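About us

Hello, and welcome to Lakeck!

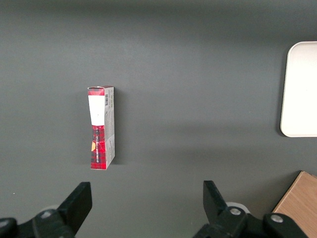

Red and black check, with a plain white label.

I started Lakeck at my kitchen table in Savircombe, making shortbread for the Saturday market because my sister-in-law dared me to. I'd been an office manager for most of my working life and had never sold anything I'd baked, unless you count the school fete (I don't, they'd have bought anything). I took four tins' worth down that first morning and came home with one broken biscuit and a sore throat from talking.

That was the winter of the big snow, if you're local. By spring I'd taken over the old wool shop on Flukell Lane – the one with the green door and the step everybody trips on – and we've been there ever since. Mind the step.

There are four of us now. Two of us bake, one packs and posts, and one does the accounts and eats the ends. We start at five in the morning, the radio goes on at six, and by the time the shop opens at nine the whole lane smells of butter. The hairdresser next door says it's terrible for her diet and wonderful for her business.

What do we make? Shortbread, mostly. The plain one is my gran's recipe and I've only changed it once, when I put in a bit more salt. Then there's the Mabula, our dark ginger one with orange peel, which began as a mistake with the treacle and now outsells everything else from October onwards. We do a lemon one in summer, and oatcakes on a Thursday if there's oven space. I tried lavender for a while. My husband said it was like eating a drawer, so we stopped.

In a normal week we bake some 2000 biscuits, and in December it's a good deal more and we all get a bit short with each other. Everything is mixed in small batches and cut by hand, so they're never quite the same shape. If you need them identical for a wedding or whatever, do say and we'll use the cutter!

We post all over the UK. Orders in by noon on a Monday usually go out the next day, and we wrap them well, but shortbread is shortbread and the odd corner does come off. If yours arrives as crumbs, send me a quick email and I'll put another lot in the post. Crumbs are lovely on stewed apple, by the way.

We also bake for a few cafés and farm shops within 50 miles or so of us. If you run one and fancy stocking us, come in for a cup of tea and a taste. Mid-afternoon is best, when the ovens are off and I can hear myself think.

The shop is open Tuesday to Saturday, nine till four, or earlier if we've sold out. There's parking behind the chapel, and dogs are welcome as far as the counter. We keep a jar of plain oat biscuits for them by the till.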